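Review: Fikberg Kitchen Task Safety Guide, second edition

We bought the Fikberg guide in February, when our group at Herton started moving arm work out of the cell and into a real kitchen. It is a spiral-bound rule book with a set of checklists, and it is aimed at small labs. I have used it for 13 sessions now.
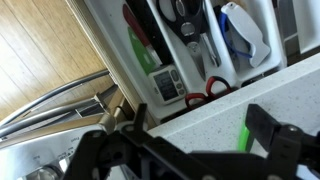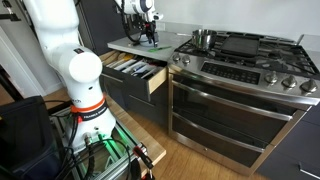
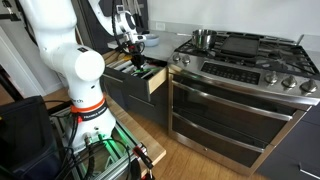

Drawer work at the kitchen bench. The second and third pictures show the arm on its aluminum stand.

The best part is section 4, on sharp items. It tells you to list every blade in reach before power-on, including those inside drawers, and to agree on which way a knife points when it is set down on a counter. Our old sheet only said "remove hazards," and people read that however they liked.

The stove section is also good. Burners stay off, a person checks the knobs, and the check gets signed. It takes roughly 2 minutes.

Cables are where the guide falls short. It gives them half a page, most of it on tripping, with very little on slack near the base or what happens when a drawer is pulled out close to the stand. The Tisuva handbook covers this better, but it costs more and assumes a fenced area. The free Fung checklist is fine for a single arm on a table.

The print is small and the index misses a few terms. The pages wipe clean.

Rating: 4 out of 5. We are keeping it, with our own cable page taped inside the back cover.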